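4.2 Do open baskets keep fruit in view?

Household advice often holds that fruit left in an open basket gets eaten sooner than fruit put away in a drawer or cupboard. The Plelthorpe survey is usually cited in support. We are not convinced. Of the 368 homes that returned its form, 300 said they kept a fruit basket or bowl, but the form never asked what else was kept in it. In our own visits in Unerley, baskets also held keys, batteries, unopened mail and, in one home, a dog leash. A basket that is "in use" on paper may have little to do with fruit.

The claim that wicker is better than a solid bowl rests on even less. Buchanan households were told in advance which container was expected to do well, and they kept their own tallies. A difference of the size reported could come from that alone. We repeated the comparison in 67 homes without naming a favored container and found no gap we would be willing to defend.

Depth may matter more than material. A person standing at the counter looks down into a basket, while a person across the room sees only its side. A single round orange object resting on the woven floor (Figure 3) is easy to find from directly above, and we doubt it can be said to be "on display" in any other sense. The Biltov guidelines treat the two cases as the same. Until someone records where people stand when they reach for fruit, we see no basis for the advice in its present form.

Figure 3. A round orange item on the floor of a wicker basket, viewed from above.

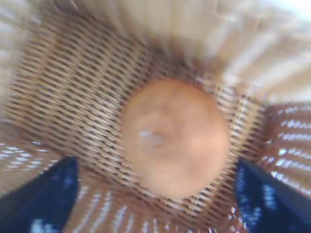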